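Vorführung einer Sortierzelle am Tag der offenen Tür: Ablauf und Einrichtung

Stand: November

Die Anleitung beschreibt, wie wir bei Wemata die zweiarmige Sortierzelle für Besuchergruppen vorbereiten und vorführen. Sie setzt voraus, dass die Zelle bereits kalibriert ist und der Vorführende die Bedienung des Not-Halts kennt. Für Gruppen mit Fachpublikum (zuletzt Mollow und Ifans) gilt derselbe Ablauf, nur Schritt 5 wird länger.

Voraussetzungen

Freier Tisch vor heller Wand, Behälter in verschiedenen Farben, Haushaltsartikel mit zylindrischer Form. Steuerrechner mit Jevia, Programm 3374. Absperrung im Abstand von 700 mm zur Tischkante. Pro Durchgang höchstens vier Besucher an der Absperrung, der Rest wartet im Flur.

1. Behälter aufstellen

Behälter nebeneinander an die hintere Tischhälfte stellen, Rückkanten auf eine Linie. Zwischen den Behältern keinen großen Abstand lassen, sonst fahren die Arme unnötig weite Wege. Die Reihenfolge der Farben muss mit der Zuordnung im Programm übereinstimmen. Nach jedem Umstellen die Zuordnung neu laden.

2. Artikel auswählen

Geeignet sind Dosen mit Deckel, Rollen und ähnliche Körper, die von selbst stehen. Müllbeutelrollen nur verwenden, wenn sie fest gewickelt sind. Lose Lagen am äußeren Rand vorher andrücken. Glänzende schwarze Folie ist für die Erkennung der schwierigste Fall und eignet sich deshalb gut für den zweiten Teil der Vorführung.

3. Greifkraft einstellen

Für Rollen die niedrige Stufe wählen. Die Backen sollen seitlich anliegen, ohne den Wickel einzudrücken. Für Dosen genügt die mittlere Stufe. Gegriffen wird im unteren Bereich des Artikels, damit das obere Ende beim Ablegen frei bleibt.

4. Probelauf

Mindestens 3 vollständige Durchgänge ohne Publikum, Geschwindigkeit auf Besucherstufe. Beide Kameraansichten auf den Monitor legen: Handgelenk links, Übersicht rechts. Während des Laufs die Handgelenkansicht beobachten. Wandert der Artikel zwischen den Backen, Lauf anhalten und Schritt 3 wiederholen.

Monitoransichten beim Greifen und Sortieren:
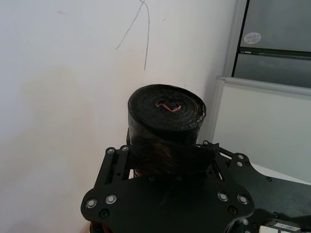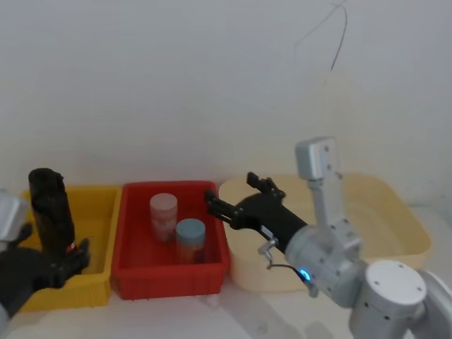
Cathal Madigan merkte nach der ersten Gruppe an, die Erklärung komme zu spät. Die Besucher hätten auf den Arm geschaut, der sich gerade bewegt, und die Zuordnung der Behälter erst gegen Ende verstanden. Er schlug vor, den ersten Artikel von Hand einzusortieren und das Programm danach zu starten. Der Vorschlag ist in Schritt 5 eingearbeitet.

5. Vorführung

Gruppe an die Absperrung führen, Not-Halt zeigen. Einen Artikel von Hand in den richtigen Behälter stellen, dabei die Zuordnung nennen. Tischbereich verlassen, Absperrung schließen, Programm starten. Während der Fahrt nur die Handgelenkansicht kommentieren. Fragen zur Taktzeit nach dem Stillstand beantworten.

Bei Fachpublikum zusätzlich die Greifpunkte am Monitor einblenden und einen Lauf mit geänderter Zuordnung zeigen.

6. Abschluss

Arme in Parkstellung fahren, Greifer öffnen, Behälter leeren. Beschädigte Rollen aussortieren. Abbrüche mit Uhrzeit und Artikel ins Zellenbuch eintragen, auch wenn der nächste Versuch fehlerfrei lief.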